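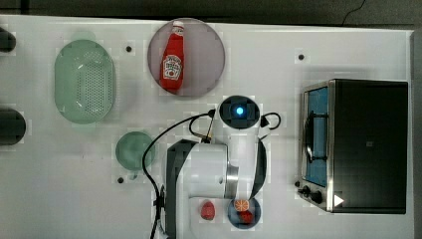

Figura 2. Bote de kétchup sobre plato malva, con colador verde a la izquierda y cuenco de fruta junto al horno tostador.

4.1. El condimento fuera de sitio

De las 494 mesas codificadas, 141 presentan lo que Bhutto llama «huésped»: un envase que ocupa la vajilla sin ser comida servida. El bote de la Figura 2 tiene plato propio, privilegio que la fresa de la mesa no comparte. Otra fresa sí ha llegado al cuenco azul oscuro, debajo de una rodaja de cítrico.

Nuestro protocolo Prular asigna cada objeto al recipiente que lo contiene - y calla sobre si debería contenerlo. Los dos codificadores discutieron 60 casos, casi todos de salsas. Uno defendía que un plato con kétchup encima es un plato en uso; el otro, que es una estantería baja. Prevaleció la segunda lectura, con la reserva de Asif Bhutto, que la hizo constar por escrito en mayo. El colador se codificó como recipiente, pese a los agujeros.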